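Worktable

A worktable is a flat surface, usually at or near waist height, on which people do things they would prefer not to do on the floor. It differs from a desk mainly in what its owner is willing to spill on it. Most languages have a separate word for it, and most households have one whether or not they call it that.

The top is the part that matters. Dark wood was long the default, partly for its looks and partly for its talent for hiding burns. White tops came in later and divided opinion at once: a dropped screw shows up immediately, and so does everything else. The Arkthorpe pattern, a plain white top with a metal rail along one edge, was sold in lengths of up to 266 centimeters, a figure that appears to have been chosen without reference to any known doorway.

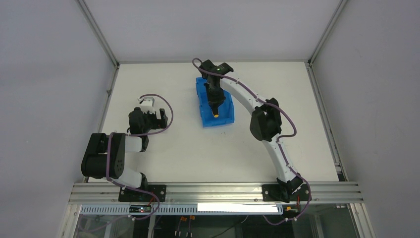
Rails deserve a word of their own. A grooved rail lets fittings be bolted down wherever they are wanted and moved when they turn out to be wanted elsewhere. The Pridel catalog listed 178 such fittings, of which the clamp outsold the rest together. Grooves also collect crumbs, shavings and small washers, and the recommended tool for clearing them remains a toothbrush.

Side walls are optional. Supporters say they keep parts from rolling away; critics point out that the parts then gather in the corners. The Czerwiński bench had walls on three sides and was advertised as "open."

Load ratings vary. The Wokier folding model was rated for 200 kilograms with its legs locked and 50 without, the second figure being given in smaller type.

See also: Bench; Clamp; Sawhorse; Kitchen table (disputed).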